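Millberg 66 Refurbished Desktop Tower

Sold by Sendberg, shipped from Litside

The Millberg 66 is a desktop computer for people who want a desktop computer. It sits under a desk, it has a power button, and it makes a low hum that you will stop hearing by Sunday. We sell it refurbished, with 13 months of warranty - the extra month being our apology for the color, which is black and only black.

Who buys it? Mostly people whose last computer was also a tower and who saw no reason to change. It handles spreadsheets, email, tax software, a browser with far too many tabs and the kind of card game that has been on every office machine for decades. It will play modern games in the sense that it will start them and then think about its life.
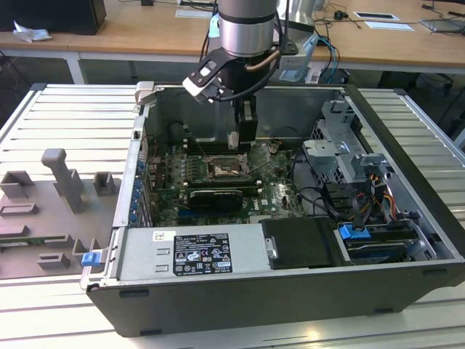 Every 66 goes out with the memory already fitted and two slots left free, so you can add more later without throwing anything away. The side panel comes off with two thumbscrews. Put them in a cup. We sell replacement thumbscrews, and they are our most reliable source of income after the computers themselves.

What's in the box
Tower, power cord, spare thumbscrew (one), a printed setup sheet that folds out to the size of a road map. Keyboard and mouse are extra. The monitor is your own affair.

Options
Solid state drive upgrade, 700 gigabytes
Ragab wireless card, with the antenna that looks like a beetle
Quiet fan kit, for bedrooms and people who write poetry
Rubber feet, set of four, for floors you care about

Setting it up
Leave a hand's width of space behind the case. Plug the monitor into the lower port, the one further from the power cord. The upper port is also a monitor port but it sulks. First start takes a few minutes and includes a black screen that lasts long enough to make you call us. Please give it until your coffee is ready, then call us.

Customer remarks 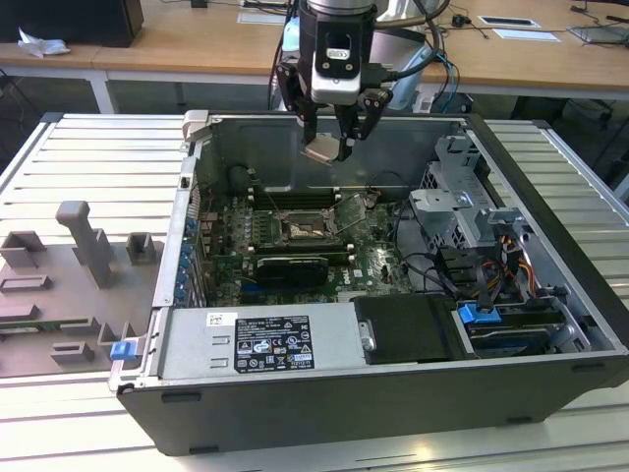

Vangelis Moschos: Bought mine in September to replace a tower that had been holding up one end of a shelf. Added memory myself, took over an hour, most of it spent looking for a thumbscrew. Runs fine. The fan kit is worth the money if you sleep in the same room. I'd take off a star for the setup sheet, which I still can't fold back up.

Reply from Sendberg: We can't fold it either. A smaller one is at the printer.

Returns
Send it back within the first month, in the original box, with the cord. Return labels come from the Litside desk, weekday mornings.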